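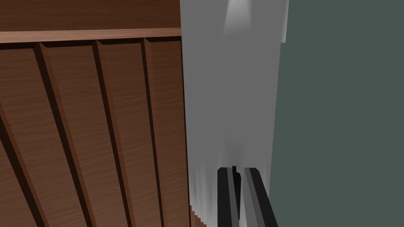

Informe de avance n.º 6

Proyecto Garutari – Puesta a punto y mantenimiento de la celda simulada de manipulación
Destinatario: Premel, Área de Seguimiento de Proyectos
Periodo: enero a marzo

1. Objeto del informe

El presente documento recoge el estado de la celda simulada al cierre del trimestre, las intervenciones realizadas sobre la pinza y su cámara virtual, y las cuestiones pendientes de acuerdo entre las partes. La celda reproduce una cocina doméstica y un brazo con pinza de dos dedos, y sirve de banco previo a los ensayos en la instalación física de Clesa.

2. Configuración de la celda

El trabajo del trimestre se ha centrado en la zona próxima al mueble de madera, donde el informe anterior situaba la mayor parte de las incidencias. Se ha revisado la orientación de la cámara virtual, que ofrece una vista muy ascendente, con los dedos de la pinza en la parte inferior. Dicha orientación se mantiene, por ser la acordada en la fase de diseño.

Se ha identificado un defecto de representación en el límite inferior entre la madera y la superficie gris contigua, que aparece escalonado. El defecto es de carácter gráfico. No se ha encontrado relación con la geometría de colisión, que se comprobó por separado y quedó validada en febrero.

Se han corregido asimismo dos parámetros heredados de la versión anterior: el límite de apertura de la pinza y el desfase entre el punto de referencia de la muñeca y el punto medio de los dedos. El segundo producía contactos prematuros con el frente del mueble cuando el brazo se aproximaba desde abajo.

3. Verificación de la pinza

Tras la corrección se ejecutó la batería completa de arranque, compuesta por 2586 ciclos de apertura y cierre sin carga. La batería finalizó sin paradas. En tres ciclos el registro de posición de un dedo llegó con retraso respecto del otro, si bien la posición final fue correcta en todos ellos. El retraso se atribuye provisionalmente al servicio de registro y se mantiene en observación.

La comprobación con la pinza abierta bajo el mueble alto se incorpora al procedimiento ordinario y deberá repetirse después de cada cambio en el modelo del brazo. 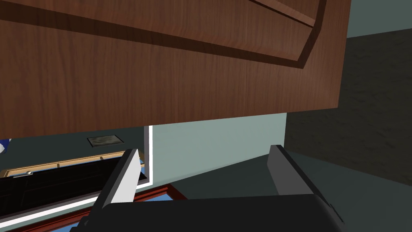 Cordier ha hecho constar por escrito que una batería sin carga le parece insuficiente para dar por cerrada la corrección del desfase, y solicita que se añada una serie con contacto sostenido contra el tirador de un cajón antes de transferir parámetros a la celda física. Pide también que el umbral de fuerza se fije de antemano y figure en el acta.

La observación se acepta. La serie adicional se ha incluido en el plan del próximo trimestre, con cargo a la partida de verificación ya aprobada y sin modificación del presupuesto total.

4. Mantenimiento

Se ha establecido una rutina de revisión en dos niveles. El primero se ejecuta de forma automática al iniciar la celda y comprueba la posición de reposo, la simetría de los dedos y la carga de los materiales. El segundo corresponde al equipo técnico y comprende la comparación de las vistas con las de referencia – en particular, las ranuras del frente de madera, donde las sombras profundas dificultan la detección de bordes.
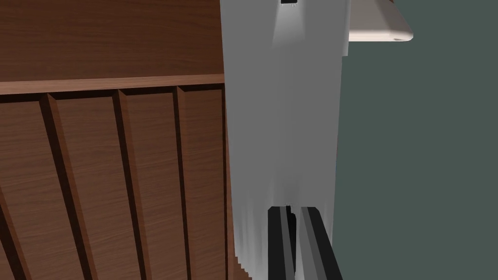 Esta segunda revisión requiere todavía intervención manual. Su automatización se estima en aproximadamente seis semanas de trabajo y queda condicionada a que Clesa entregue la versión definitiva del modelo de iluminación, cuya recepción estaba prevista para febrero.

5. Pendientes

Serie de contacto sostenido y umbral de fuerza: Garutari y Cordier.
Modelo de iluminación: Clesa.
Corrección gráfica del borde escalonado: Garutari, prioridad baja.
Conformidad con el nuevo procedimiento de arranque: Premel.

Se solicita a Premel que comunique su conformidad, o las observaciones que estime oportunas, antes de que finalice abril.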